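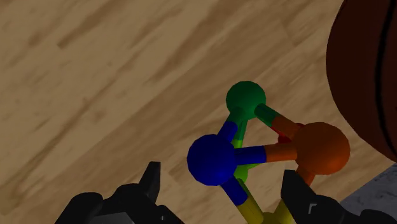
The House on Prerngate

Birsen Yalçınkaya had seen the listing on a Saturday morning, in her dressing gown, and by lunchtime she was standing outside number 80 with her coat buttoned wrong.

"You're early," said the young man from Skotel. He had a folder under one arm and a bunch of keys that looked as if it belonged to a prison.

"I'm very early," she agreed. "I couldn't sit still!"

It was tall and thin and the colour of old teeth. The gutter had come away at one end and hung down over the front window like a fringe. But there was a fanlight over the door, a real one, with all its glass, and a boot scraper set into the step, and she had already decided to forgive it everything else.

The door stuck. He put his shoulder to it, said sorry to it under his breath, and they fell into the hall together.

"So," he said, opening the folder. "Three bedrooms, or two and a study. Original cornice in the front room. The kitchen wants updating."

The kitchen wanted a good deal more than that. There was one tap, and a cooker she remembered from her grandmother's flat, and a door in the corner that opened on to a brick wall. She loved the door. She opened and closed it twice.

"Where did it go?"

"Next door, we think. They were one house until the Jatoi family split it. You'll find bits like that all over. There's half a staircase in the airing cupboard."

"Half a staircase!"

"The top half," he said, and for the first time he smiled.

She went up ahead of him. It was all there, nine steps rising out of the towels shelf and stopping at the ceiling, each one worn in the middle by people who had been going somewhere. She sat down on the lowest and looked up. Someone had painted the underside of the ceiling hatch a fierce, wonderful yellow. Why would you do that, in a cupboard? Because you could, she supposed, and because you'd have some left over from a chair.

"The last owner was a Mr Pluter," he called from the landing. "He was here for ages. He never got round to much."

"He got round to this," she called back.

The back bedroom had a window that looked down over the gardens, all the way to the railway. A train went past while she was standing there, and the sash hummed in its frame, low and steady, almost a note. She put her palm flat against the glass and felt it stop.

"Some people mind the trains," he said.

"Do you?"

He thought about it. "I grew up by the other line, the slow one. I can't sleep at my girlfriend's, it's that quiet."

They did the attic, the coal hole, and the bit of yard where a fig tree had got in behind the drainpipe and was doing terribly well. She asked about the roof and he told her the truth, which was bad. She asked about the damp and he told her that too. He seemed to be waiting for her face to fall. People's faces must have been falling in this house for months.

"How many have been round?"

"Twenty," he said. "You're number twenty, I mean. Nineteen went off the kitchen."

"Did you show them the door?"

"I usually say it's a cupboard."

"Oh, you mustn't!" She was really quite shocked. "It's the best thing in there."

In the hall he locked up the inner door while she crouched to look at the tiles. They were black and red, and by the skirting somebody had pressed four figures into the mortar with a nail before it set. 1363. It couldn't be a date, the street wasn't half so old. A telephone number, perhaps, from when they were short, or what a lorry-load of tiles had come to, or nothing more than a bored man on his knees on a wet afternoon. She ran her thumb along it.

She already knew where the table would go, and that she would leave the gutter until spring. She would cut the fig back a little and apologise to it — and she would paint the bricks behind the kitchen door yellow, so that anyone who opened it would get a surprise.

"Is there anything else you'd like to see?" he asked.

"Yes," said Birsen. "Could we do the stairs again?"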